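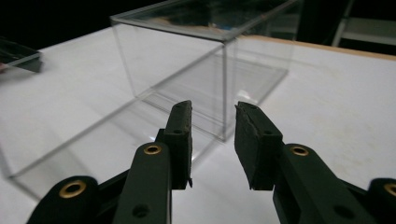

A clear box on a white tabletop.

News > Press > Fiction

PRESS RELEASE
September 9, 2022

Gradaron opens a new line of romance novels under the name Ursu

The publishing house Gradaron, based in Ender, announces today a new line of romance novels. The line is called Ursu and it will begin in November with four titles. All four are by authors who have not published a novel before.

Gradaron has until now been known mostly for crime stories and for travel books. Romance was present in our catalogue, but only as single titles, and they were placed between other kinds of fiction where readers did not easily find them. With Ursu these books receive their own shelf, their own cover style and their own editor.

The texts were chosen from an open call which closed in spring. We received 700 manuscripts, and 69 of them were read in full by our editors. The call asked for love stories between adults, set in the present time, with an ending that leaves the couple together. There was no rule about the setting, and the results are very different from each other. The first title takes place on a ferry line during one winter. The second follows two translators that must share one contract and disagree over nearly every sentence. The third is about a divorced couple that meets again at the wedding of their daughter, and the fourth is set in a bakery school.

Each book has 280 pages or fewer. This was a wish of the test readers, to whom we sent early versions of all four texts. Many of them told us that they like to finish a love story in one weekend, and that longer books in this genre often lose their speed in the middle part. Two of the authors have shortened their texts after these comments. The third title has kept its slow beginning – the editor and the author agreed that the story needs it.
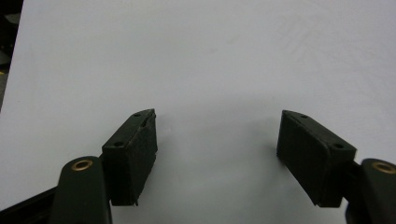 One of the test readers wrote to us that she had been afraid of another story in which the couple only has to talk once for the whole problem to disappear. She added that in the book about the translators "they talk all the time, and this is exactly where the trouble comes from", and that she had read the last chapter twice. She would have liked to know more about the sister, however, and asked if there will be a second book.

A second book about the same characters is not planned at this moment. Gradaron will decide on further titles for Ursu after the first winter of sales.

The printed books and the e-books will be sold through Uvemon, our distribution partner, and can be ordered by every bookshop that has an account there. Audio versions are in preparation for the first and the fourth title. They will come later than the printed books, and the date will be given in a separate announcement.

Bookshops which wish to hold a reading evening can ask for it through the press office. Reading copies are available in small number for reviewers, bloggers and librarians. Please write in your request which title you prefer and if you read on paper or on a screen.

The next open call for manuscripts will be published on our website. Until then we kindly ask authors not to send unrequested texts by post, as we cannot return them.

Related news
Cover designs for Ursu: the first drafts
Reading evenings in Ender this autumn
Uvemon: new order form for bookshops
How we read your manuscript

Contact: Gradaron press office, Ender | © 2022 Gradaron | Back to top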